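Home Guides Kitchen Bath Laundry Storage About Contact

We use cookies to remember your settings and count visits. Accept Decline Manage choices

How to Clean and Reset a Shared Kitchen Counter

By Pouran Daneshvar
28/12/2024

This procedure covers a long, light-colored counter with an inset sink and a tiled backsplash, of the kind found in small offices and shared apartments. It was written for the second-floor kitchen at Pakemport and has been revised once, after the old drying rack was taken out. It applies to laminate, solid surface, and sealed stone. It does not apply to unsealed wood or to marble, both of which need different products.

Allow 18 minutes for the full procedure. The short version, given at the end, is for use between full cleanings.

Supplies

Two sponge cloths, one for the counter and one for the sink
One dry microfiber cloth
Dish soap, unscented if possible
A spray bottle of plain water
Baking soda
A plastic scraper or an expired plastic card
A soft toothbrush

Pesum and Clarnness both sell a counter spray that is acceptable on sealed surfaces. Neither is required. A few drops of dish soap in a quart of warm water will do the same work on a counter that is cleaned regularly. Do not use vinegar if you are unsure what the surface is made of.

Step 1. Sort the loose items

Go through everything on the counter before wetting anything. There are three groups.

Fixed stock stays in the kitchen and has a permanent position: paper towels, napkins, hand soap. Washable items are mugs, plates, and utensils. Transient items are everything else, including water bottles, paper cups, cords, and small electronics.

Put washable items on the sink side. Used paper cups and plates go in the trash. Clean disposables can go back into the cabinet if the stack has been kept dry. Check a cup for contents before throwing it out.

Cords and straps are easy to wipe over without noticing, and they hold crumbs and liquid underneath. Lift them, coil them, and set them on a dry surface away from the sink. Small electronics are moved by hand and never sprayed.
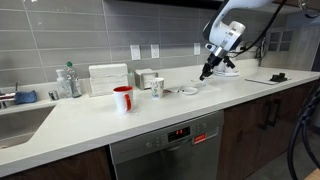 Reading time: 5 min

The sink end of a counter like this one collects most of the clutter. A pump bottle and a water bottle side by side against the tile leave a narrow gap that a cloth will not reach, so both have to come out. The stack of folded paper towels next to them should be lifted in one piece with both hands. Set it on a chair or inside a cabinet, never on the wet side. The napkin holder can be moved full.

Step 2. Dry pass

Sweep crumbs toward the front edge with the dry cloth and catch them in your other hand or in a dustpan. Work from the far end toward the sink. A wet cloth used first will turn crumbs into paste and push them into the joint at the back.

Run the scraper flat over any spot that catches the cloth. Keep the angle low. If the spot does not lift, leave it for step 4.

Step 3. Backsplash

Clean the tile before the counter. Spray water onto the cloth, not the wall, and wipe large tiles in horizontal strokes that follow the rows. Light grout lines show coffee splashes first. Use the toothbrush with a little dish soap on these, then wipe with clean water.

Wall plates need separate handling. Use a cloth that is barely damp, wrung out until it no longer drips, and wipe the face of the plate only. Keep moisture away from the openings in any outlet. If a plate is loose or cracked, stop and report it -- do not try to clean around the damage.

Step 4. Counter surface

Wet the first sponge cloth with soapy water and wring it out. Wipe in overlapping strokes from the back to the front, one arm's width at a time. Rinse the cloth after each section.

For coffee or tea rings, mix baking soda and water to a thick paste, spread it over the mark, and leave it for about 2 minutes. Wipe with light pressure and rinse twice. Baking soda leaves a white film if it is rinsed only once, and the film is easy to miss on a light counter until it dries.

Finish with plain water, then the dry microfiber cloth.

Step 5. Sink and faucet

Wash the mugs and plates now, before the sink is cleaned. For mugs with a colored interior, check the inside under good light; tea stains that are obvious on white glaze can be hard to see on red or dark blue.

Use the second sponge cloth for the basin. On stainless steel, follow the direction of the grain. Wipe the faucet from the spout down to the base and dry it immediately to prevent spotting. If there is a soap dispenser set into the counter, lift any residue from around its base with the toothbrush.

Rinse the sponge cloth, wring it out, and hang it over the divider or faucet. A cloth left folded on the ledge dries slowly and begins to smell within a day. Replace sponge cloths every 40 uses or when the edges fray, whichever comes first.

Step 6. Reset

Return the fixed stock in this order, starting at the sink:

1. Hand soap
2. Paper towels
3. Napkins

Leave a hand's width between the soap and the paper towels. Folded towels wick water from the bottom of the stack, and the lowest sheets will stick together. Where space allows, stand the stack on a small tray.

Transient items do not go back on the counter. Bottles go to their owners or to the shelf. Anything with a cord goes to the far end, away from the sink, and only if it is in use.

Short version

Clear the sink side, dry wipe, wet wipe, dry wipe, wring out the cloth. The backsplash and wall plates can be skipped.

Notes

The Chettiar cutting boards mentioned in the April revision have been moved to the lower cabinet and should be stored on edge. The refill order for folded towels is item 567 on the supply sheet. Order when the spare stack is opened, as delivery to the second floor has been slow.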